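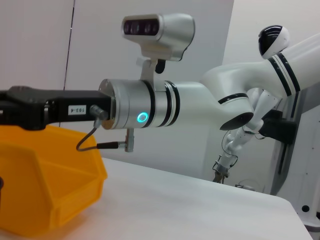 ドゥアルテ・バロスに言わせると、止まるロボットはまだかわいいほうで、怖いのは止まったあとに勝手に元気になるやつだそうです。中間発表のときにこれを言われて、私はへらへら笑っていました。その翌週に、まさにその「元気になるやつ」をやらかしました。

# Gimum 班 課題報告:グリッパの通信断と、勝手な復帰について

提出日 2018年1月1日(正月に出すことになったのは完全に私の計画ミスです)

## 何をやっていたか

Gimum は、テーブルに置いた小物をつまんで、横の黄色っぽいオレンジの箱に入れていく課題です。腕の動きはベンヴィンダ、物の位置を決めるところはエーロ、グリッパの開閉とエラー処理が私の担当でした。場所は Husirthorpe の Morais 棟の実験室で、夕方以降は暖房が弱くなるので、12月後半のログのコメント欄は「さむい」だらけです。読み返して恥ずかしかったけど、消さずに付録に残しました。

動かすソフトは Udereo という、先輩たちから代々受け継いでいる制御プログラムです。受け継いでいると言うと聞こえがいいですが、要するに誰が書いたかわからない関数がたくさんあります。今回の話の半分はそこに行き着きます。

問題を起こしたのは側面に 103-4 のラベルがついたグリッパです。班の中では「ヒャクサンのヨン」と呼んでいて、以下でも 103-4 と書きます。

## 最初の症状

箱の真上まで運んだところで、グリッパからの返事がぷつっと来なくなる。腕はまだ動いているのに、指の状態だけが古い値のまま固まる。画面には「把持中」と出ているので、ぱっと見では正常なんですよね……。これに気づくのがずいぶん遅れました。

最初は、物がすべって落ちているだけだと思っていました。指先のゴムを拭いたり、つかむ力を上げたり、ベンヴィンダに「もうちょっとゆっくり動かして」と頼んだり。ゆっくりにすると確かに減るんです。だから当たりだと思い込んで、二日ほどゴムを拭き続けました。いま考えると、ゆっくりにして減った理由は全然ちがうところにありました。

## ヒヤリとした件

報告書としてはここがいちばん大事なので、ちゃんと書きます。

その日も箱の上で 103-4 が黙りました。腕はプログラムの待ち状態に入って停止。画面には通信エラー。私は「またか」と思って、指のあいだに引っかかっていたスポンジのブロックを、手で取ろうとしました。非常停止は押していません。押すと腕の再起動に時間がかかるので、面倒だったんです。本当にそれだけの理由です。

手を伸ばしかけたところで、グリッパが一度全開になって、それから全閉になりました。指先はスポンジに触れただけで済んで、けがはありません。でも、あと少し早く手を入れていたら確実に挟まれていました。隣で見ていたエーロがすぐ非常停止を押してくれて、そのあと二人ともしばらく黙っていました。

その日の作業はそこで終わりにして、夜のうちに指導教員のエマヌエル・コスタケ先生にメールを出しました。怒られると思っていたら、返事は「連絡ありがとう。原因がわかるまで 103-4 は通電しないこと。ログは消さないこと」の二行と、翌朝の打ち合わせの時間だけでした。怒られるより効きました。

## ログを読む

翌日から全部のログを読み直しました。Gimum で記録が残っている把持動作は全部で793回、そのうち通信断が18回。手でひとつずつ印をつけていくと、18回のうち15回は、手首の軸を大きくひねった姿勢で起きていました。

残りの3回がくせもので、手首はほとんど回っていないんです。ここで私は「じゃあ手首は関係ないのでは?」と言い出して、班の議論を半日ほど迷子にしました(すみません)。ベンヴィンダがその3回の直前の動きを見てくれて、どれも少し前に大きくひねった姿勢を通って戻ってきたあとだとわかりました。ひねった最中に切れるか、戻ったあとに切れるかの違いで、根っこはたぶん同じです。「たぶん」と書いたのは、あとで書くとおり、この3回だけは再現できていないからです。

## ケーブルのこと

グリッパの側面、フランジに近いところに小さなコネクタがあって、そこから細い黒いケーブルが下に輪を描いて、手首の下の接続口に戻っています。輪になっているのは、動いたときの余裕を持たせるためです。私もそう教わったし、見た目にもけっこう余っている感じがするので、一度も疑いませんでした。

ところが、腕の電源を落として手で手首をゆっくりひねっていくと、ある角度から先で輪がきゅっと縮んで、グリッパ側のコネクタが斜めに引っ張られます。テスターをつないだまま同じことをやったら、導通がちらちら切れました。エーロが「あ、切れた。戻った。切れた」と実況してくれて、うれしいような、二日間のゴム拭きは何だったんだというような、複雑な気持ちでした。

外したケーブルを見ると、コネクタの根元で中の線が一本、細く傷んでいました。新しいケーブルに替えて同じ角度までひねると、導通は切れません。ただ、引っ張られること自体は変わらないので、このままならまた同じように傷むはずです。

ゆっくり動かすと通信断が減った件も、これで説明がつきそうです。ゆっくりだと輪が揺れないので、根元に余計な力がかからない。これは実験で分けて確かめたわけではなく、班の推測です。

## なぜ勝手に動いたのか

ケーブルが切れかけるのは、言ってみればよくある故障です。本当にまずかったのは、つながり直したあとのふるまいでした。

Udereo のグリッパ用のコードには、通信が戻ったら自動で初期化をやり直す処理が入っていました。103-4 の初期化は、全開にしてから全閉にして可動範囲を覚え直す動きです。つまり、接触が戻った瞬間に、人がどこにいようと指が開いて閉じる。しかも途切れがおよそ50ミリ秒より短いと、エラー自体が画面に出ない作りになっていました。私が見ていた「把持中」のうちいくつかは、裏でこっそり切れて戻っていたことになります。

この自動復帰、前からあったのは確かです。でも、今年度のはじめに条件をひとつ外して、いつでも働くようにしたのは私でした。起動のたびにボタンを押すのが面倒で、コメントに「便利!」と書いてコミットしてありました。履歴を見つけたときは、椅子からずり落ちそうになりました。エルデル・サルガドさん(Udereo の昔のコードにいちばん詳しい人です)に聞いたところ、もともとの条件は、まさに人が近くにいるときに動かさないためのものだったそうです。コメントには何も書いてありませんでしたが、外す前に聞きに行けばよかっただけの話なので、言い訳にはなりません。

## 直したこと

- ケーブルを新品に交換し、輪を少し大きく取り直した。
- 手首の可動角に制限を入れ、輪が縮み始める角度の手前で止まるようにした。
- 通信断は長さに関係なく記録し、画面にも出すようにした。
- 自動初期化をやめて、人がボタンを押すまでグリッパは動かない。
- 箱や指のまわりに手を入れる前に、必ず非常停止を押す。再起動が面倒でも押す。

手首の制限を入れたせいで、箱の手前側の角に届かない姿勢が出てきて、ベンヴィンダが経路をかなり書き直すことになりました。箱のほうをずらせばいいのではと提案したんですが、そうするとエーロの位置合わせが全部やり直しになるそうで、却下されました。

対策のあと、わざと通信を切る試験もやりました。腕を止め、グリッパのまわりに誰も手を出さない状態で、接続をソフト側から切って戻します。グリッパは動かず、画面にボタン待ちの表示が出ました。何度やっても同じだったので、ここは自信があります。

## できていないこと

手首がほとんど回っていなかった3回は、古いケーブルをつなぎ直しても再現しませんでした。傷んだ線がどういうタイミングで離れるのか、私たちの道具では追いきれていません。古いケーブルは袋に入れて、札をつけて先生に渡してあります。

それと、可動角の制限値は「輪が縮み始めたように見えた角度」から少し引いて決めたもので、かなり目分量です。引っ張る力を測って決めるべきだと先生にも言われました。ばねばかりを借りる話がついているので、次の報告にはちゃんとした値を載せます。

隣で下がっている小さいほうの腕についても、ケーブルの取り回しを一度見直したほうがいいという意見が班で出ています。そちらで通信断が起きたという話ではなくて、復帰の処理が同じ Udereo を通っているからです。自動初期化の修正は両方に入れましたが、試験をしたのは 103-4 の側だけです。休み明けにベンヴィンダと二人でやる予定で、それまで小さい腕のグリッパは電源を切ってあります。

「便利!」のコメントは、エルデルさんに教わった本来の理由に書き換えてコミットし直しました。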